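Smoke-free rule on the trails and in the lift line, does anybody enforce it?

Nimirlow Locals Board > Town Talk > Rules and Ordinances

powderbiscuit
So we drove up to Nimirlow on Friday for the first decent snow of December and I counted on a nice quiet morning. Nope. Stood in the lift line behind a group of guys vaping the whole way up to the gate, right under the big sign that says no smoking or vaping of any kind. The lifty looked right at them and waved them through. I'm not trying to be the fun police here, I just thought we voted on this? Does anybody know if the town rule covers the hill or only the sidewalks downtown?

gohroadgary
It covers both, sort of. The town ordinance is 3331 and it says any public outdoor place where people wait in line. The hill sits on leased land though, so the resort has its own policy on top and they're the ones who are supposed to handle it. In practice they hand out a warning and that's the end of it.

powderbiscuit
Thanks, I had no idea there was a number for it. So if I call the town they'll tell me to call the resort?

gohroadgary
Yep. And the resort will tell you to call the town. Ask me how I know.

twosocks
I'm going to be the unpopular one. It's outside, it's windy, you're in line for ten minutes. I quit cigarettes with a vape and I'd rather not get treated like a criminal for standing on a mountain. Half the people complaining drive up in trucks that blow out way more junk than I do.

mrs_lumpy
twosocks I hear you, and good for you for quitting, really. But my kid has asthma and a lift line is the one place I can't just walk away from. On a trail or in the parking lot, fine, I move. In line I'm stuck between two ropes with a seven year old on skis who can't go backwards!

twosocks
OK that's fair about the ropes. I'd be fine with a spot off to the side somewhere. There used to be one by the Trudham lot with a bench and a can and everybody used it. Then they took it out and now people do it wherever.

gohroadgary
The Trudham spot went away when they passed 3331. The fine is $124 the first time. I've lived here a long time and never met a person who paid it.

raincheck_rob
I have met one. Me. Got ticketed on Goh Road outside the bakery, a cigar, my birthday, 124 bucks. So they do write them downtown. The officer was very nice about it, which somehow made it worse.

powderbiscuit
Oh no, Rob. Happy birthday I guess??

mrs_lumpy
See, that's what bugs me. You get a ticket on a half empty sidewalk and a guy in a packed lift line gets a wave. If there's going to be a rule it should be the same rule.

gohroadgary
Different people doing the enforcing. Downtown it's police. On the hill it's whoever is running the lift, and those kids are not getting paid enough to argue with grown men.

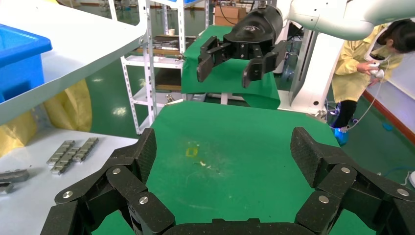
Anyway, if you want it changed, the place to do it is the comment form on the town site. Last time they asked for input on this they got 973 comments and most of them were people mad about parking. Put the ordinance number in the first line or it ends up in the wrong pile. I'd also send the same thing to the resort, guest services, in writing. They log the written ones. They do not log you yelling at a teenager.

twosocks
I'll write one too, asking for the bench back. We can cancel each other out lol

mrs_lumpy
I don't think we do cancel out! I'd sign one that says bring back a smoking area AND keep it out of the lines. I could live with that, as long as it isn't upwind of the ski school again.

adaribound
Jumping in from down in Adari. We've got pretty much the same rule at the trailhead here and what helped was moving the sign. It used to be way up on a pole where you only saw it once you were past it. Now it's at eye level before you get in line and I see a lot less of it. Still some.

twosocks
Nah, people see the sign. They just don't care. A sign never stopped me.

powderbiscuit
Going back up next weekend so I'll look at where the sign is. I think it's behind you by the time you're in the ropes. Gary, is the form under Clerk or under Parks?

gohroadgary
Clerk. Scroll way down, it's under the dog license stuff.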